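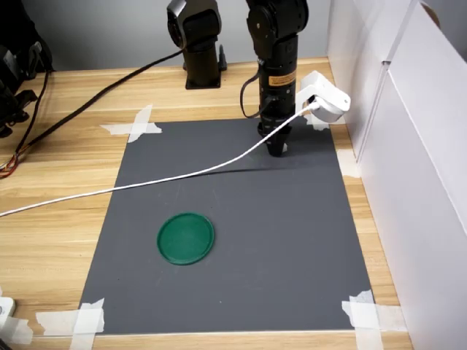
Photo: Gilberto Inga / Kondport Robotics Club

Bench 2: the cube-and-lid exercise
September 22, 2026

The manipulation group has settled on its exercise for the fall term. The task is a short one to write down: a small white cube and a round green lid are on a gray mat, and the arm has to pick up the cube, set it on the lid and let go. Members who joined for the wheeled robots have asked why this takes a whole term. The notes below should answer most of that.

The bench was rebuilt over the summer. The old surface was bare wood, and the grain gave the vision code trouble at low contrast. We now use a dark gray mat, taped down at the corners with white masking tape. The tape is ugly and stays. Do not peel it to straighten the mat. If the mat moves, the table calibration has to be repeated, and that is an evening's work for two people. White panels stand at the edges of the work area to keep the background plain.

The gripper carries a camera on a white bracket at its side. Bracket version one, printed in the Sánchez workshop, flexed when the wrist turned quickly. The current version has a thicker wall and has not given us trouble so far.

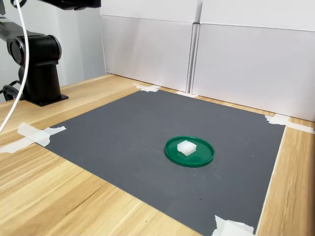
A run counts as a success when the cube is on the lid, the gripper is open and clear of it, and the cube is still there when the operator ends the recording. Flat side down is not required. Anywhere on the lid is accepted, including close to the rim, provided the cube does not hang over it. Pushing the lid under the cube is not accepted, however good it looks. This was argued at length in the spring and is now in the written rules.

The training set stands at 481 demonstrations, all done by members operating the arm by hand. The target is 700 before the December demo evening. Start positions are drawn from a printed list – please use the list. When people choose positions themselves they drift toward the middle of the mat, and the policy then does well in the middle and poorly everywhere else. We saw this in the first batch, most of which has been thrown out.

Each demonstration is logged with operator, start position, lid position and outcome. Failed runs are kept and marked as failed. Hekix, the logging script, will refuse a file with an empty outcome field. Several members have worked around this by typing a single letter. Please stop.

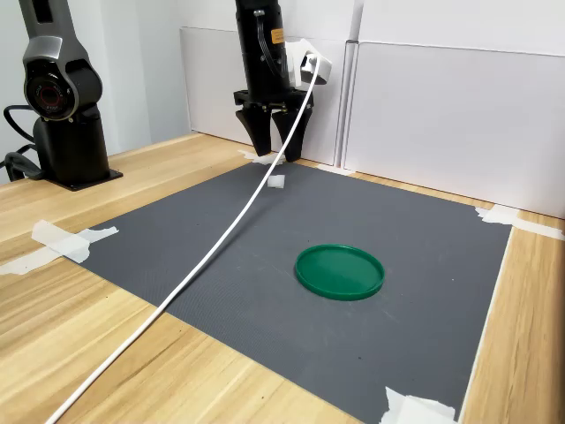 Cable routing is the other standing item. The camera cable needs enough slack for the full wrist rotation, and any slack ends up somewhere on the bench. Before each run, check that the cable will not sweep through the area between the cube and the lid. If it touches either object during the run, mark the run as disturbed even when the placement works. Gilberto Inga is testing a clip that would take the cable up along the forearm. It works at low speed. At full speed it comes off, so it is not on the arm yet.

Grasp height is also under review. Coming in too low puts the fingertips on the mat and trips the force limit. Coming in too high gives a grip on the top edge of the cube, which then rotates as it is lifted. The setting we have now is a compromise, and it is stored in the shared config file under the bench name. Do not edit it locally. Send a change request with a log attached and it will be looked at. 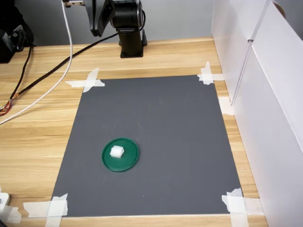

Cube on the lid, mat taped at all four corners.

Evaluation will be 100 runs with no operator input, using start positions that do not appear in the training list. Jallow, the team from the neighboring college, will run the same protocol on their own arm, and we will exchange logs afterward. Lighting is left to each team but has to be written down. Their lid is a different diameter, so the raw success rates will not be directly comparable. The failure categories should be.

Operators are needed for the remaining demonstrations. No programming is required, but you do have to complete the bench safety sheet and one supervised session first. Sign up on the list by the door, and write your name so that it can be read. Sessions are one hour, two people per session: one operates, the other resets the objects and keeps the log. Swap at the half hour.

Updated rules and the start position list are in the group folder. Corrections go to Gilberto.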